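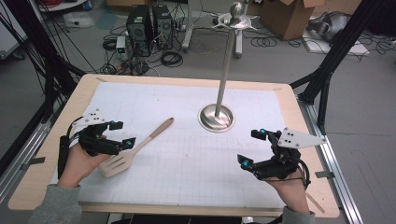 Grid sheet taped, stand out, spatula ready. October 2020

Rules day today, which I always say I'm going to hate and then quite enjoy. We've been collecting hand demonstrations on the Gosier table for ages now without a proper written standard, only a page of scribbles that started life in May and has had tea on it at least twice. So I sat down with a fresh pot and wrote the thing out properly, all 5 rules, and then made myself work to them for the rest of the day to see which ones were daft.

Rule one is the paper. It gets taped flat and clipped at the sides before anything goes on it, and if a corner lifts you stop and sort it out. I used to smooth it down with my wrist and carry on (I know, I know). The old Osness notes let you do that and I've crossed it out with great pleasure.

Rule two is where your hands go at the start. Palms down, either side of the table, grippers still, and you hold that for a slow breath before you reach for anything. It feels silly when you're on your own, a bit like waiting for grace at somebody else's dinner. But I've sat through enough recordings that begin halfway into a grab, and whoever has to trim them (me, usually) ends up guessing.

Rule three is one job per recording. Hanging up a utensil is a job. Hanging up a utensil and then nudging the stand a bit because it's been annoying you is two jobs, and the second one isn't in the task list, so out it goes. I've been the worst offender by miles. I went back through our log, all 811 entries, and 162 of them have a note beside them saying something like "tidied up at end". Nearly all in my handwriting!
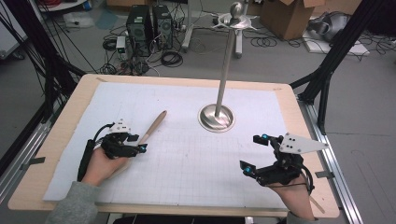 Rule four I had to rewrite over lunch. I'd put that a tool should always be picked up by the middle of its handle, which sounded so sensible on paper. Then I tried sticking to it with the grippers on and it was horrible, all elbows. People don't pick things up like that at home, so why would we want a robot learning it? Now it says to take hold wherever you naturally would, keep the fingertip markers clear of your sleeves, and don't shuffle the thing about in your grip for the sake of looking neat. Much better.

Rule five is about owning up. If you drop something you leave the recording running, put your hands back at the start and mark it as a drop. No quiet deleting. The target for Bulness is 2,175 recordings and I can see how tempting it'll be to fudge it near the end, when everyone's shoulders ache — mine ache already and I've only been writing.

Still not decided what to do about breaks. Solís wants it as a rule six and I think it belongs on the wall by the kettle, where I'd read it. Will have another go tomorrow. Must also buy tape, the good sort, and find my other grey jumper.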